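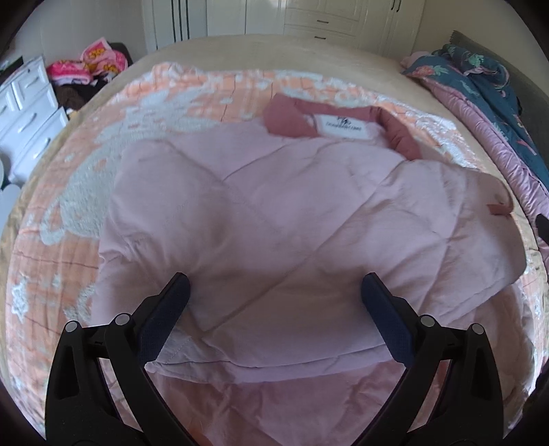
I caught up with Gaspard Lacroix in the canteen at Dillness town hall, two days after he heard he was being moved. He's been returning officer for the district for years and I've pestered him at more counts than I can remember, so he knew what I'd ask before I sat down!

"Yes, it's Waltent," he said. "From January. I start there with a new desk and a much longer drive."

Was he pushed? He laughed and stirred his tea. "It's a transfer. People get transferred. I'd have liked to see the spring poll through, I won't pretend I wouldn't."

What bothers him more is the handover. There are 70 polling stations on his list and 810 staff to book for them, and the Lobo ward boundary (my own ward, as it happens) still hasn't been settled. "You've got 200 households who don't know which hall to vote in," he told me. "I've asked for an answer twice. Whoever takes over will have to ask a third time."

I wondered if he'd had any grief from the parties. "Both sides have rung me - one to say sorry, one to say good luck. I'll let you guess."

He wouldn't be drawn on who's replacing him, though the name going round is someone from the Kesta office. He did say they'd be welcome to his maps, and to his phone number until Christmas.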